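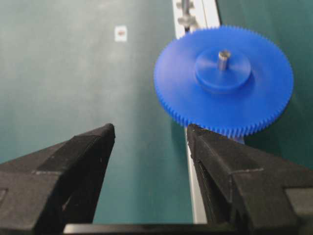
Tristbridge Model & Mechanism Forum
Workshop > Gears, shafts and drives

Thread: Plastic spur gear on a metal pin, how much clearance?

ratchet_pawl
Posts: 177
Saturday, 7:40 pm

Rebuilding the drive for a small camera slider. The big wheel is a plastic spur gear, fine pitch, with a raised hub. It runs as an idler on a fixed 4 mm ground pin. The Nijs drawing calls for a sliding fit and gives no number. As supplied, the bore is tight enough that the gear holds its position on the pin when tilted. Do I ream it or run it in?

lathe_dust
Posts: 3174

Ream it. Running in a tight plastic bore generates heat, the bore closes up further and you end up with a smeared surface. Allow 0.05 mm on diameter for acetal at that size. If it is nylon, allow more, as it takes up moisture and the bore changes with the weather.

ratchet_pawl

It was sold as acetal by Lisetora. No data sheet came with it.

Fenna Wuyts

Check before you cut anything. Weigh the gear, measure displacement in water, work out the density. Acetal is near 1.41, nylon 66 near 1.14. With a gear that size kitchen scales are good enough to separate the two. Coloured stock tells you nothing, both are sold in every colour.

lathe_dust

Fair, although the reamer does not care. Either material cuts cleanly at low speed with a sharp tool. Support the hub and not the rim, or the web will flex and you will get a bellmouthed bore.

ratchet_pawl

Density came out at 1.40, so acetal. Reamed by hand in a drill press with the power off, turning the chuck. The gear now spins freely with no rock I can feel at the rim.

Next question is layout. The base is a length of T-slot aluminum extrusion. I want the gear axis parallel to the rail face and the mesh adjustable by 1 mm or so. I have been laying the parts out flat on the bench to settle the spacing, with small clear plastic pieces on the rail.
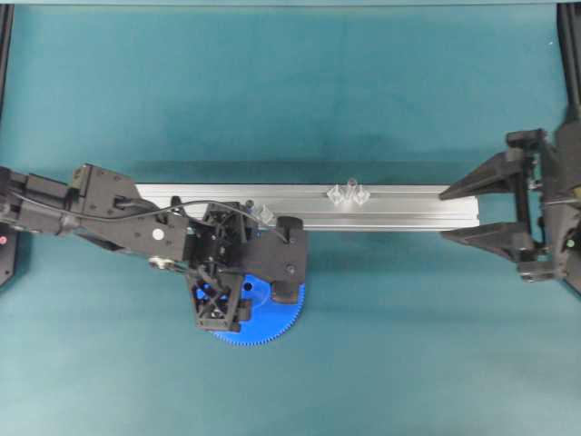 Fenna Wuyts says to leave the mesh adjustment off the rail entirely. Her reasoning, from a message she asked me to post while her login is playing up: the slot locates a T-nut across its width with a few tenths of play, so each time you loosen it the axis can rotate as well as slide. Put the pin in a separate plate, slot the plate, and dowel the plate's carrier to the rail once.

lathe_dust

I disagree with that for a slider. A second plate adds a joint and another stack of tolerances. Use two T-nuts per bracket, spaced 40 mm apart, and push the bracket against a square while you tighten. At that spacing the angular error from the slot play is too small to matter on a plastic gear.

ratchet_pawl

Two nuts is what the Flundmont bracket has, though spaced closer than that. Has anyone measured the actual play?

bevel_box

I measured mine with feeler gauges. It was 0.3 mm on a roll-in nut and less on a slide-in one. Use slide-in nuts if you can still get at the end of the rail. Also check that the saw cut on the end is square before you reference anything from it – mine was out by most of a degree.

Fenna Wuyts

Login is back. 0.3 over 40 is 0.43 degrees if the nuts sit at opposite extremes. On a narrow face width you would get away with it. On a wide one the teeth load at one end and you will see it as polished marks on one side of the flank. What is the face width?

ratchet_pawl

6 mm.

Fenna Wuyts

Then lathe_dust's method is acceptable. I would still dowel it after the final setting.

lathe_dust

No objection to the dowels. Set backlash first with a strip of ordinary printer paper in the mesh, tighten, wind the paper out, then drill. Do not grease the pin with anything until you have checked it against acetal. A dry film is normally enough at slider speeds.

ratchet_pawl

Slide-in nuts ordered. I will remake the bracket with the holes at 40 mm and post backlash readings at four positions of the gear.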